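Thread, Tissue, Patience
An afternoon with the people who practise stitching, and the fiddly little tools they do it with

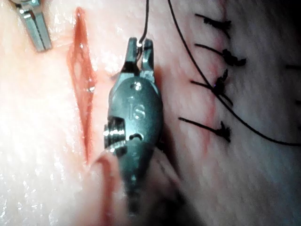

Keep the bite square to the edge, says Chiyo Nomura, and take the needle out along its own curve, never straight up, or you'll tear what you came to mend.

She says it a lot. Said it four times before I'd even got my coat off. Training room at Kiltine, second floor, smell of floor polish and toast from somewhere. Long benches, a row of screens, stools that sink slowly while you sit on them. Mine sank all afternoon.

I came to write about stitching. Surgical stitching, the plain business of closing a gap with a needle and a length of thread, which most of us have had done to us and few have ever looked at properly. I had mine at nine, chin, swimming baths. Looked at the ceiling tiles.

So. The basics, scribbled fast.

The needle is curved. You don't hold it in your fingers, you hold it in a needle driver, a stubby pair of jaws whose whole job is to grip and not let go. Too near the tip of the needle and you've nothing left to push through with. Too near the thread end and it bends, or twists round in the jaws, or both. Two thirds of the way back from the point is what they teach first at Kiltine and it's what everybody forgets by lunch.

Then the thread. Black here, for practice, and thin enough that I lost it against my own notebook. Black shows up well on pale tissue. It also shows up every mistake. Vitalii Stasiv had his training on clear thread and reckons it flattered him.

"I thought I was very good," he says. "Then they gave me black."

He has big hands, which I'd assumed was a problem. Not here. Your hands could be shovels. What matters is whether you can keep still.

Can I keep still? No. I was given a go. Picked up the needle on the third try, dropped it, picked it up backwards. Akihiko Hirano, sat beside me, said very kindly that most people drop it. Then after a while he said that most people drop it less.

What surprised me is how slippery an edge is. A cut looks like a line from across a room. On the screen, magnified, it's a slit with walls, red-orange and shining, and it gapes widest in the middle. That middle is where beginners want to start, because it looks the worst. Nomura lets them, once. Start in the middle and pull it tight and you can get a pucker at each end, a "dog ear", like a badly wrapped parcel. Some surgeons do like to halve a wound and then halve it again, she says, and there's nothing wrong with that if your bites are even. Hers begin at the end. Work along. Same depth both sides, same distance from the edge, same gap to the next.

Isamu Ichikawa keeps a notebook of his practise runs. School exercise book, squared paper, one row per closure: number of bites, time, and a column headed just "ugly?" with a yes or no. He was on run 167 when I visited. The yeses thin out after 100. They don't stop. Run 79 has the word yes underlined so hard that it's gone through to the next page, and he wouldn't tell me about it.

Tension is the thing they argue over. Over tea, over the bench, on the stairs. Pull the thread until the edges meet and then stop, is the rule. But tissue swells afterwards, so a stitch that looks perfect on the day can be strangling things by the next. Slightly loose looks wrong to a tidy person. Tidy people have to be talked out of it. Yae Sasaki, who came to this from dressmaking (sleeves, mostly), told me it took her months to stop wanting a flat seam.

"Cloth lies there," she said. "You pull it and it stays pulled. This pushes back."

She still sews. Uses Jamer pins and a horrid old tin of beeswax, and says her hems have got better, her language worse. She ties knots now with a pair of pliers from the kitchen drawer, for the practice. Wrap, grab the tail, pull through, wrap the other way, pull again. If you wrap the same way twice you've a granny knot and it'll slip. Same as with shoelaces, as she showed me, on my shoes. I've been tying grannies for forty years.

The knots are the hardest bit to watch. There's very little feel in it, so you judge by eye how hard you're pulling. Watch the thread go straight. Watch the tissue dimple. Thread that's been gripped hard in metal jaws gets a nick in it, and a nicked thread snaps, and it snaps on the last throw. Hirano snapped two while I ate a biscuit.

Tails next. How long to leave them once you've cut. Nomura has a view. Stasiv has a different one. I have 23 lines of notes on tails and I'll spare you.

By five the light was going and Sasaki was halfway down a closure, seven bites, all level as far as I could tell. Ichikawa leaned over for a look and wrote something in his own book. She asked what. He shut it.

Nomura got her coat, came back, looked at the screen.

Bit tight, the fourth one, she said.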